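In Praise of the Things We Never Put Away

My mother kept her good dishes in a cabinet with a glass door, and in all the years I lived at home I believe we ate from them 2 times. Both were funerals. The rest of the time they sat behind the glass looking pretty and a little disappointed, and we ate our soup from bowls that had come free with something. I thought this was how every family lived, and it took me an embarrassingly long time to start asking what we were saving them for.

I have been turning this over since February, when I moved into a smaller apartment and had to decide what came along. I am a person who keeps things (my sister uses a less kind word), and I had packed 49 boxes before I began to feel ashamed of myself. Thirteen of those boxes held things I could not remember using even once. There was a fondue set. There were napkins still folded around their cardboard. And then there was one small, scuffed box of kitchen odds and ends that I had packed last, because I had needed everything in it right up until the morning the truck came.

I opened that box first, of course, and I have been thinking fondly of it ever since. The spoon I stir with, the dull little knife, the cup with the chip that I always turn away from my lip without noticing. If you had put them on a blanket at a yard sale you would not have gotten two dollars for the lot. But they were the ones that knew my hands, if you will let me be sentimental, and when they were in the drawer the apartment became mine.

For a few years in my thirties I rented a room above a noodle shop called Kiều, and I learned a good deal there about how to live with ordinary objects. Everything a customer might want was already on the table. You sat down, you reached over, you took what you needed, and when the place filled up on a Saturday you handed things along to strangers. I ate there more often than I could really afford to. I have since had dinner in much finer rooms, with someone standing behind me to refold my napkin, and I have never felt half so welcome as I did with my elbows on that table, picking out a pair of chopsticks that more or less matched.
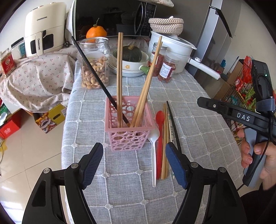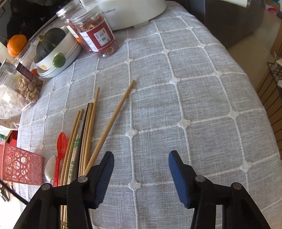 Chopsticks on a gray woven tablecloth, with a pink basket in the first picture.

I think what I loved was being trusted to help myself. A thing left out in the open says go ahead, and a thing behind glass says ask first, and most of us are too shy to ask. My mother was the most generous woman I have ever known — she would have given you her coat in a snowstorm — and yet I doubt that a single guest of hers ever felt free to open that cabinet.

Now, I know there is another side to this. My neighbor is 86, and she has a set of Samo glasses that her husband brought home before they were married, and she would no more leave them by the sink than she would leave them in the road. I understand that completely. Some things hold a person in them, and you are allowed to be careful. I only wonder whether we have let that carefulness spread to things that hold nobody at all, to the candles too nice to burn and the soap shaped like a shell.

So I have been trying, in my slow way, to use what I own. My mother's dishes came to me in the end, and they live on the low shelf now, next to the cereal. I have broken one already. I stood over the pieces waiting to feel terrible, and mostly I felt that it had been a very good plate for toast.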